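Review: Altier Cell Builder, kitchen package

Tested version: the December release, single-seat licence
Price as tested: £2985, support included for the first year
Used on: the Clekden cell, a simulated fixed-base arm at a domestic hob

What it is

Altier Cell Builder is a setup and upkeep tool for simulated robot cells. You give it a room, an arm, a gripper and a set of cameras, and it keeps the lot in one cell file with a change log. The kitchen package adds counters, hobs, hoods, cabinets and loose cookware with collision shapes already made. It does not plan motion and it does not train anything. It hands joint states and camera frames to whatever you run on top.

We have had it for 8 weeks at Bretavham. Before that the Clekden cell lived in a folder of hand-edited scene files, with the base position written in one of them and the camera positions in another. Most of the faults we had came from changing one and forgetting the other.

Installing

The installer runs without a network connection once the licence file is in place. It needs its own copy of the physics library and will not use one that is already there, so allow for the extra disk space. The old scene files came in through the import tool. Meshes and materials survived. Joint limits did not: the importer reset every one to the default for the arm type and put a single line about it in the log. Check them by hand before you move anything.

Placing the base

Base placement is the best part of the package. You pick the counter edge as the reference and enter the offset and the yaw. The tool draws the reachable volume over the worktop and marks any fixture that falls outside it. In our cell the base stands in front of the lower cabinets, to the right, and the arm has to come up and bend over the counter edge to get at the hob. With the base too close, the elbow had nowhere to go on targets at the front. With it too far out, the back burners were reachable only with the arm nearly straight, and the wrist shook at the end of each move.

The offset search steps the base through a range you set and scores each position against a list of targets. Our list had the pan handle, the pan rim on each burner and the hob knobs. The search ran unattended and its first choice was usable. We moved it slightly by hand afterwards to gain clearance under the hood.

One complaint: the search treats cabinet doors as closed. If your task opens a door below the counter, you must add the open position as a separate obstacle.

Gripper and contact settings

The gripper page has finger width, pad friction, closing force and closing speed. Pad friction defaults are too high. A pan held by the rim on default settings hardly slips at all, and results from that will mislead you. We lowered the friction until a badly centred grip failed, then left it there.

Contact shapes for the cookware are good on the handles and poor on the rims. The frying pan's rim is built from flat segments, and a finger that closes across a join can push the pan sideways. There is a finer shape in the package, turned off by default. Turn it on for any rim contact and accept the slower step time. Burner grates have the same choice, and there the coarse version was good enough.

Cameras

Cameras are attached to a named link or to the room. Attaching one to the wrist takes two fields. The offset is given in the link's own axes, and the manual has the sign of the third axis wrong. Ross, Altier's support desk, confirmed the mistake and sent a corrected page.

Set the wrist camera so that part of the gripper stays in view along the bottom edge. It costs image area, but it gives you a fixed reference: if that edge moves between sessions, the mount has been altered. Cell Builder can store a reference frame and compare it at start-up. We use this every time the cell is loaded, and it has caught two bad mounts, both ours.

The room camera is simpler. Place it so that the gripper and the target are both visible at the point of contact, and check the view with the arm bent as well as parked. A white arm takes up a lot of the picture when the elbow is near the lens.

Upkeep

The daily check loads the cell, drives each joint to its limits, returns to the start pose and compares the result with the stored one. After almost 500 resets we had no drift in the base or the fixtures. Loose objects are another matter. The pan settles for a moment after each reset, and if your program starts reading before it has come to rest, the first pose is wrong. There is a settle delay under Advanced. Ours is set to 3 and the error has gone.

When a check fails, the report names the link or object and gives the stored and current values side by side. Repair is a matter of accepting one or the other. You can also roll back the whole cell file, which we did once after a bad edit to the hob height. The rollback kept our camera settings, as it should have, but dropped the gripper friction value. Write that one down somewhere else.

Views from the Clekden cell: room camera first, with the gripper at the pan, then the view past the gripper to the hob knobs.
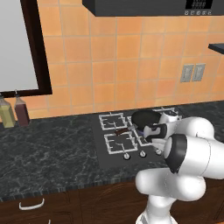
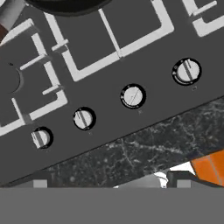
Faults and omissions

Joint limits are lost on import, with too little warning.

Pad friction defaults are unrealistic.

The wrist camera section of the manual has a sign error. Ask Ross for the corrected page.

Rollback does not restore gripper friction.

Hob knobs are supplied as solid parts with no turning joint. You can add one in the joint editor, but it has to be done knob by knob and there is no copy function.

The change log cannot be searched. It can be exported as plain text and searched there.

Who should buy it

Anyone running one cell that seldom changes can manage with scene files and a careful naming scheme, and the price is hard to justify. Where several people edit the same cell, the start-up comparison and the change log save enough time to pay for the seat. The offset search is worth having if your arm works over a counter edge.

We have renewed support for the Clekden cell and will move the second cell over when the friction rollback is fixed.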